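Giving up the big oven for August

16th August

Well, we made it past the halfway mark! If you read my last post you'll know I rashly announced that I wouldn't switch the big oven on for the whole of August, partly to save money and mostly because our kitchen in Dindlow turns into a sauna the minute the sun gets round to the back of the house. A few of you said I'd crack inside a week. Ha.

So what have we been eating? Salads, obviously, and far too many of them. I've got very fond of a cold noodle thing with cucumber and a peanutty sauce (the recipe said serves four, it does not) and I've made potato salad so often that the potatoes at the market ought to be giving me a loyalty card. Soup was a mistake. I'd read that cold soup is refreshing and maybe it is if you grew up with it, but I stood there at the fridge eating chilled pea soup out of a mug and felt quite sad.

The thing I've missed most is bread. I went 6 days without baking and then caved and did flatbreads in the frying pan, which were lovely, a bit scorched, gone in minutes. The dough is 700 g of strong flour, a big spoon of yoghurt, salt, yeast and enough warm water to bring it together, and I leave it in the fridge overnight because I'm lazy. It makes a heap. You can freeze them with a bit of baking paper in between and they come back fine.

Small things are allowed, by the way. I decided that at the start, so no writing in to complain! Cheese on toast, half a tray of tomatoes with garlic, one baked potato if I'm on my own. The rule is about the big oven and only the big oven.
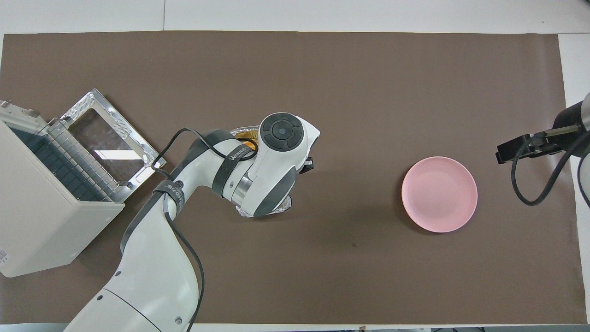

Toaster oven with the door open. Small things only!

Tomatoes are the best of it, I think. Cut side up, a lot of oil, more salt than seems decent, and then squashed on to one of those flatbreads with whatever cheese is going. I had that for lunch three times last week and I'd have it again now.

Next up is pudding. I want to try a fridge cheesecake with the blackberries from the lane, if the birds leave me any. Has anyone got a base that doesn't go soggy by the second day? Mine always does.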